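Neues aus der Werkstatt: Kleine Zahnräder, dunkle Matte

Im Mai haben wir in diesem Newsletter über das Sortieren von Schrauben geschrieben, und danach kamen viele Fragen zu den Zahnrädern. Ich antworte heute gern darauf, auch wenn vor den Feiertagen wenig Zeit ist.

Unsere Reparaturgruppe Lekeo arbeitet mit kleinen Stirnrädern aus Metall. Wer so ein Rad einmal auf dem Boden gesucht hat, der weiß, wie schnell ein Nachmittag vorbei sein kann. Deshalb haben wir uns eine feste Ordnung auf dem Tisch angewöhnt. Zuerst kommt die große dunkle Matte. Sie bedeckt den größten Teil der weißen Tischplatte, und helle Teile sieht man auf ihr sofort. Darauf liegt flach die weiße Scheibe mit dem runden Loch in der Mitte, und auf die Scheibe kommen die Zahnräder. So haben sie einen eigenen Platz und mischen sich nicht mit anderen Teilen. 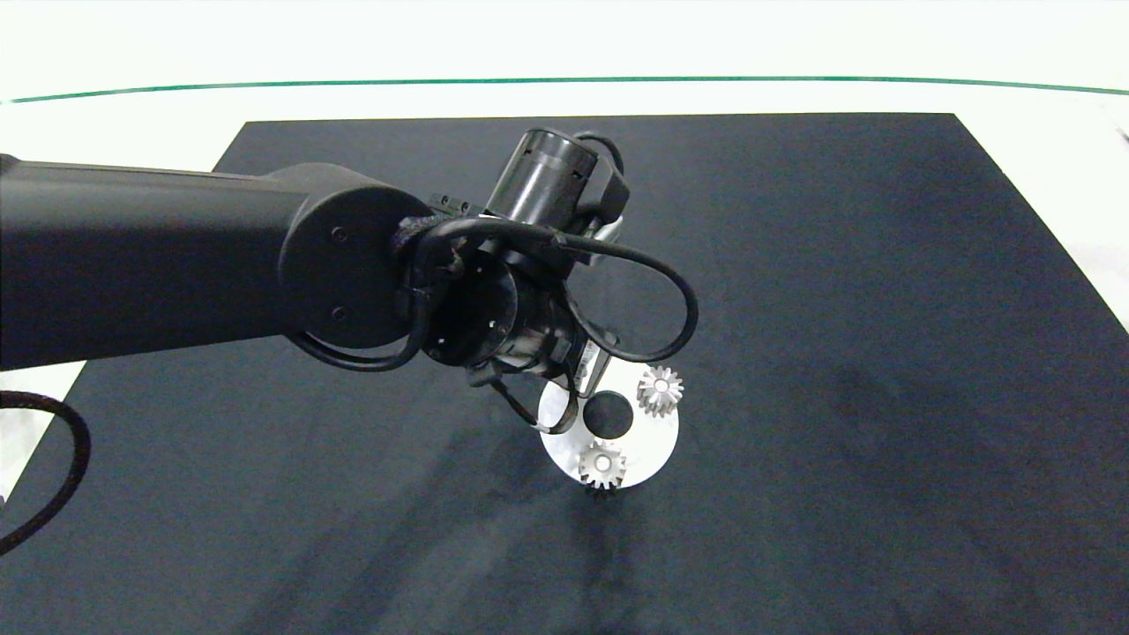
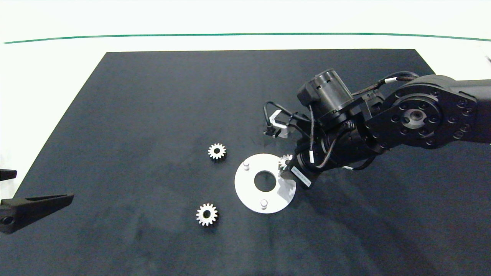

Man soll die Räder immer am Rand anfassen und ohne Druck ablegen. Das klingt selbstverständlich, aber ein Zahn ist schnell beschädigt, wenn zwei Räder gegeneinander stoßen. Ich lasse zwischen ihnen gern etwas Platz. Bei der Prüfung drehe ich jedes Rad einmal ganz herum und schaue gegen das Licht auf die Zähne. Auch die Bohrung muss sauber sein, sonst sitzt das Rad später schief auf der Achse.

Die Matte braucht ein wenig Pflege. Staub und helle Spuren sind auf der dunklen Fläche leider gut zu sehen. Wir nehmen ein leicht feuchtes Tuch, lassen alles 10 Minuten trocknen und legen erst dann wieder Teile darauf — bitte kein Öl auf der Matte, dafür gibt es die Blechschale am Fenster.

Noch zwei Hinweise. Die Getriebe aus der Serie Baler sind jetzt im Regal 3 und nicht mehr neben der Tür. Und am 21. Dezember bleibt die Werkstatt geschlossen. Wer vorher noch Ersatzräder abholen möchte, schreibt uns bitte eine kurze Nachricht und nennt die Zahl der Zähne und den Durchmesser der Bohrung.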